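4.3 Configuração do relógio de posse e do placar – Gurport 300

Esta secção aplica-se a consolas Gurport 300 ligadas a placares Florkov em pavilhões de basquetebol.

1. Desligue a consola e o placar no quadro da mesa de oficiais.
2. Ligue o cabo de dados à porta 2 da consola. A porta 7 destina-se apenas à buzina.
3. Ligue primeiro o placar e depois a consola. O visor apresenta o código 684 quando a ligação fica estabelecida.
4. No menu Jogo, escolha o número de períodos e a duração de cada um.
5. No menu Posse, defina os dois valores de reposição: posse completa e ressalto ofensivo.
6. Prima Gravar e mantenha a tecla até ouvir o sinal.

Nota: as faltas de equipa voltam a zero no início de cada período. No prolongamento transitam do último período – não as apague manualmente.

Cuidado: não retire o cabo de dados com o relógio a contar. O tempo de jogo pode perder-se.

7. Faça um ensaio completo com a buzina antes da entrada das equipas. 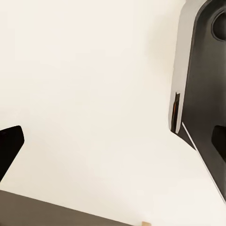 Fig. 7 – Superfície clara e lisa, vista de perto (imagem gerada por computador).

Para repor os valores de fábrica, consulte a secção 4.4.

Runard Equipamentos Desportivos – Manual revisto em 6 de março de 2022 – Todos os direitos reservados – Voltar ao topo

Comentários

Halyna Fedoruk: No passo 3 o código só me aparece com o brilho no máximo. É normal?

Ayman Nasrallah: Aqui também. Ficou bem depois da atualização de abril.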